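Bramley curd

Bramley curd is a cooked fruit spread made from Bramley apples, butter, eggs, sugar and lemon. It sits somewhere between apple butter and lemon curd: pale gold, silky, and sharp enough to make the back of your jaw tingle. It is eaten on toast and scones, spooned over yogurt, and used as a filling for tarts and layer cakes. 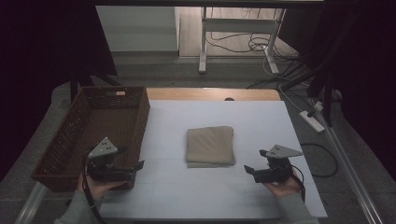 By the Vusov Pantry Guide staff
Filed under: Spreads and preserves

Overview

The Bramley is a large green cooking apple, far too sour for most people to eat raw, and that sourness is what makes the curd so good. When heated, the flesh breaks down into a fluffy puree with almost no stirring. Sweeter eating apples hold their shape and have to be forced through a sieve, and the finished spread tends to taste flat.

Unlike jam, a curd does not depend on pectin and a hard boil to set. The eggs thicken it and the butter firms it up as it cools. It is richer than jam and has a much shorter life.

Ingredients and method

A common small batch starts with 6 apples, peeled, cored and chopped, cooked in a covered pan with a splash of water and the zest and juice of two lemons. Once the fruit has collapsed it is beaten smooth. Butter and sugar go in next and are melted over a pan of barely simmering water. Beaten eggs are strained in last, off the heat, and the bowl goes back over the water.

Then comes the stirring, usually for 10 minutes, sometimes longer. The curd is ready when it coats the back of a spoon and a finger drawn through it leaves a clean line. If it climbs much past 170°F the eggs will scramble. A curd that has only just started to turn grainy can often be saved by lifting the bowl off, dropping in a cold cube of butter and whisking like mad.

Variations

The Barkis style leaves out half the lemon and adds brown butter, which gives the spread a nutty, almost caramel flavor. It is wonderful on gingerbread! Cooks who make it this way tend to use light brown sugar as well, and the color comes out closer to butterscotch.

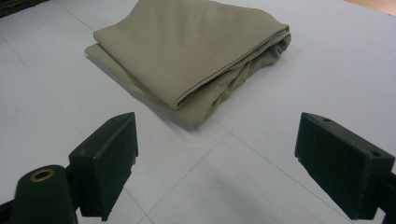 Vilela curd swaps the whole eggs for yolks and adds a spoonful of honey. It sets thicker, so it is the version most often piped into doughnuts or spread between cake layers. Ground cardamom is a frequent addition, and a very good one. Cinnamon is also used, though more than a pinch buries the apple.

A dairy-free curd can be made with coconut oil and cornstarch. It has a glossier look and a softer set.

Storage

Curd goes into clean, hot jars and straight to the refrigerator once cool. Most cooks use it within two weeks. It freezes beautifully in small tubs with a little headspace, and it stays soft enough to scoop after a short rest on the counter. Because of the eggs and butter, it should not be kept in a cupboard the way jam is.

Serving

Toast is the classic choice, preferably thick and a bit too hot, so the curd melts at the edges. It also loosens nicely with whipped cream to make a quick fool, and a swirl through plain oatmeal turns a dull breakfast into something worth getting up for.

See also: Apple butter; Lemon curd; Fruit fool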